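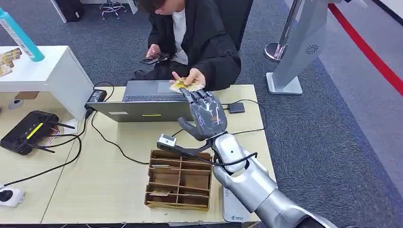 Card Organizers in Use

Gallery / Storage / Paper and Cards

Updated 30 Nov 2023

These pages collect photos of compartment organizers made from plain brown cardboard, and of the desks and shelves they get used on. Most of them hold cards: playing cards, index cards, sample cards, tags. I started making them in 2017 for my own shelves in Cuvum and have kept a gallery since then. Captions give what is being sorted and anything useful about the box. Where I have built the same box again, I say what I would change.

Click a photo to see it larger. Older photos are in the archive and have not been rescanned.

AT THE DESK

Gold and tan cards, a small stack in hand and a single card lying in one of the lower-left compartments. The organizer stands at the front of a light wooden desk, with an open laptop behind it.

More gold-colored cards, on top of the white cabinet at the end of the same desk. A cabinet top is a good place to park cards while the desk is busy. Keep drinks somewhere else if you can.

Index cards, ruled side up, on my own desk. The box is shallow so the cards can be lifted by the edge. I made the first version too deep and had to tip it over to get anything out.

Same box from the side. The walls are one layer of single-wall board. They bow a little when a compartment is full and go back when it is emptied.

Recipe cards waiting to be put in order. I sort these by the main ingredient and then by nothing else. Soups get their own compartment.

Desk after sorting. The leftover pile on the right is duplicates, to be given away.

ON SHELVES

The Skivley box, which is my name for the long narrow one. Skivley was the brand on the carton I cut it from, and the name stuck. It fits a bookshelf with the short end facing out.

Two Skivley boxes end to end. There is a strip of tape across the join underneath. Without the tape they drift apart each time one is pulled forward.

Seed packets in a square grid. Packets are not all the same width, so I cut the compartments for the widest and let the others lean.

Seed packets again, in June, with most of the grid empty. Taken before the fall packets came in.

Luggage tags and key tags, string side up. Strings tangle if the tags go in string side down. I now wrap each string once around its tag.

Holtis shelf unit with a tray on each level. The unit is metal and the trays slide easily, sometimes too easily. A strip of rubber shelf liner under each tray holds it in place.

A tray that was left on the lowest shelf over a damp winter. The bottom corner has gone soft and the first divider leans. It was recycled after the photo.

MAKING ONE

Cutting the strips. I use a steel ruler and a knife with a new blade. A dull blade crushes the flutes and leaves a ragged edge that catches on the cards.

Strips laid out in order, long ones at the top. All the strips are 40 mm high. I tried 70 mm first, and for cards that lie flat it is much too tall.

Slots marked in pencil. Each slot goes halfway through the strip. Long strips are slotted from the top and short ones from the bottom, so that they lock together.

Slots cut. The width of a slot should match the thickness of the board. Mine are 2 mm on this one and the grid went together without force.

The grid going together on the table. Start at one corner and work across. It looks wrong until the last few strips are in, and then it squares up.

A slot that was cut too deep. The strip folds at that point. A piece of paper tape on each side fixes it well enough for light use.

Grid being lowered into the base. The base is a carton cut down to the same height as the strips. Leave a small gap all the way around or the last wall will buckle.

Finished, no glue. I glue only the boxes that will be carried around a lot.

Finished, glued at the base. White glue, thin line, left overnight under a stack of books. The grid can't be taken out again after this.

OTHER PEOPLE'S BOXES

Brøndum, the public library sale table. Bookmarks and postcards in a box made from a shoe carton. The dividers are cereal box card, thinner than what I use, and they were holding up fine.

Same table, postcards standing on edge. Standing cards are easier to flip through, but the compartments have to be close to full or everything slides down.

A fabric shop in Brøndum, buttons on cards. The compartments have the button color drawn on the front wall with a marker.

Paint sample cards in a school art room. Warm colors on the left, cool colors on the right, browns wherever they will fit.

Sewing patterns in envelopes. This is a big box and a heavy one. The handles are holes cut in the ends and backed with a second layer of board.

Dominoes. I would not have tried it. The maker doubled the base and keeps the lid on with a rubber band.

LABELS

Pencil directly on the board. Easy to rub out, hard to read in poor light.

Paper labels with a glue stick. They lift at the corners after a year or so. I reglue them when I notice.

Masking tape and marker. My usual choice. The tape pulls off the top layer of the cardboard if it has been there a long time, so I leave it and put the new piece over the old one.

Letters on the back wall of each compartment. They are hidden as soon as the compartment is full, and I have gone back to the front wall.

A grid with no labels at all. For a short sorting job on a desk I don't bother. The cards themselves show what goes where once there is a card in each compartment.

NOTES ON THE BOXES

Brown board shows less dirt than white board. White looks better in a photo and worse after a month.

Cards with a shiny or metallic finish slide more than plain ones. Pick them up by the edge. If they stick together, square the stack and bend it slightly before dealing the cards out.

For sleeved cards, add a little to the compartment width. I measure a sleeved card and then try it in a folded scrap of board before cutting anything.

Compartments that are the same size can be used for anything later. Mixed sizes suit one collection and are hard to reuse. I have a pile of mixed ones in the closet.

Crumbs collect in the corners. Turn the box over, tap it, and go along the walls with a dry paintbrush.

USING THE PHOTOS

The photos can be used on school and library pages. Please link back to the gallery. The measurements are in the captions where I have them, and there is no printed plan for any of the boxes.

If you have made one and want it added, send a photo with a line on what it holds and what board you used. New photos go in at the end of each section.

Next page: Drawers and Trays
Previous page: Envelopes and Folders
Back to Gallery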